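Storing Wooden Play Food and Small Craft Parts

Sort by size before choosing containers. Pieces under 8 cm go in shallow trays; longer ones go in an upright jar. Deep bins let heavy parts chip the paint on light ones.

Wipe painted surfaces with a barely damp cloth and dry at once. Do not soak. Water gets in at unpainted cut faces and lifts the finish from the edge inward.

Hook-and-loop dots that no longer grip can usually be cleared with a stiff toothbrush. If the glue has failed, scrape it off, sand lightly and fit a new dot. Leave overnight under a weight.

Label the tray, not the lid. Lids get swapped.

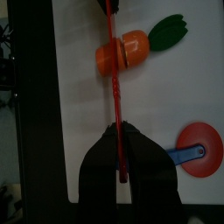 Reading time: 1 min

Keep both parts of a split toy carrot in one tray, and thin rods in the jar, rounded end up. Check the jar in March and discard anything cracked.

Irfan Ghauri, Storstead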